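[Remadmont-Räume] Re: Möblierung Raum Endale, Regal und Rollo
Von: Mulugeta Tefera
September 2019

Hallo zusammen,

danke für die Zusammenstellung. Ich antworte der Reihe nach, den zitierten Text habe ich unten stehen lassen. 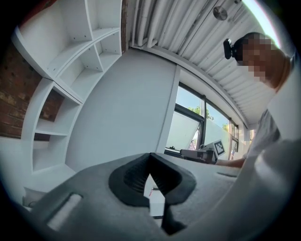
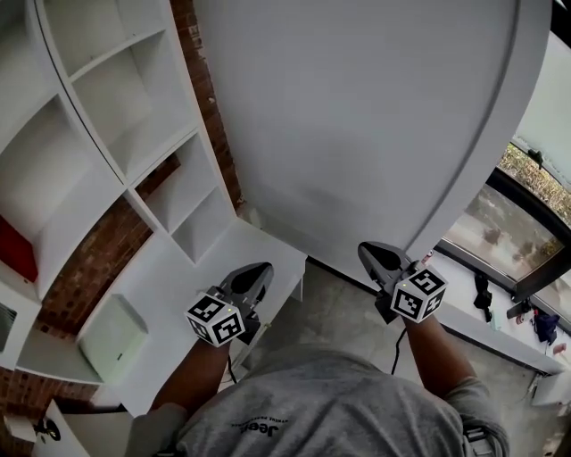
Zum Regal: Ich bin dafür, dass es im Raum bleibt. Das gebogene Regal wurde damals für den Flur angeschafft und hat dort nie richtig gepasst, der Durchgang war zu schmal. Wer es zurückstellen will, muss vorher mit der Hausverwaltung über den Fluchtweg reden, das übernehme ich nicht noch einmal. Die oberen Fächer sind leer, dort können die Papiervorräte und die Ordner der Nähgruppe hin. Schwere Sachen bitte nach unten. Türen brauchen wir meiner Meinung nach keine, an den geschwungenen Seiten würde ohnehin nichts von der Stange passen.

Im März haben wir beschlossen, dass jede Gruppe ihre Fächer selbst beschriftet. Gemacht hat es bisher nur die Nähgruppe. Ich schlage vor, dass wir kleine Schilder auf die Fachböden kleben und nicht auf die senkrechten Teile. Auf den Rundungen lösen sich die Ecken, das hatten wir bei den alten Schildern im Flur schon.

Zum Rollo: Das weiße Rollo vor der linken Scheibe klemmt bei mir nur, wenn man schräg zieht. Ich habe die Kette ausgehängt und neu eingelegt, danach lief es. Ein Ersatz ist aus meiner Sicht nicht nötig. Falls doch, müssten wir bei Keso anfragen, von denen stammen die Halterungen. Die haben ein Mindestmaß von 16 cm Abstand zum Pfeiler verlangt, und so viel Platz ist rechts nicht an jeder Stelle. Das würde ich vor einer Bestellung nachmessen lassen.

Zu den Wänden: Weiß lassen. Der Vorschlag mit dem farbigen Streifen hat mir beim letzten Mal schon nicht gefallen, und die Decke mit den Rippen und den weißen Rohren wirkt unruhig genug. Wenn gestrichen wird, dann mit der Farbe von Grallix, die auch im Treppenhaus verwendet wurde. Im Keller stehen noch 3 Eimer davon, einer ist angebrochen und muss vorher durchgerührt werden. An die Rohre bitte nichts hängen, auch keine Girlanden und keine Verlängerungskabel. Der Hausmeister hat das schon zweimal abgenommen.

Zum Tisch: Die hellgraue Platte verträgt keinen Scheuerschwamm. Lauwarmes Wasser und ein Tuch reichen. Filzstift geht mit Spiritus ab, wenn man es am selben Tag macht.

Beim Geld habe ich eine andere Zahl als du. Im Protokoll stehen 400 Euro für Möbel und Kleinteile zusammen, nicht nur für Möbel. Wenn wir davon Stuhlrollen kaufen, bleibt für eine zweite Lampe nicht mehr viel. Das Deckenlicht ist am Abend hell genug für den Tisch, am Regal wird es dunkel. Eine Klemmleuchte wäre mir deshalb wichtiger als die Rollen.

Bitte schreibt bis Ende nächster Woche, ob ihr gegen das Regal an dieser Stelle etwas habt. Wer nichts schreibt, ist einverstanden.

Gruß
Mulugeta

Raumgruppe Remadmont schrieb:

> Hallo an alle,
>
> beim Treffen waren wir 11 Leute und sind mit der
> Möblierung von Raum Endale nicht fertig geworden.
> Offen sind noch:
>
> Regal: Bleibt das weiße Regal im Raum oder kommt es
> zurück in den Flur? Zwei Gruppen hätten gern Türen
> davor, damit man das Material nicht sieht.
>
> Rollo: Es klemmt. Soll es ersetzt werden? Morgens
> blendet es am Tisch, ganz darauf verzichten können wir
> also nicht.
>
> Wände: Es gibt den Wunsch nach einem farbigen Streifen
> auf halber Höhe. Wer ist dafür, wer dagegen?
>
> Tisch: Womit darf man ihn putzen? Letzte Woche hat
> jemand Scheuermilch genommen, jetzt ist eine Stelle
> stumpf.
>
> Budget: Für Möbel ist noch Geld da, Kleinteile laufen
> unseres Wissens extra. Wir dachten an neue Rollen für
> die Stühle.
>
> Bitte antwortet über die Liste und nicht einzeln an
> uns, sonst geht wieder etwas verloren.
>
> Viele Grüße
> die Raumgruppe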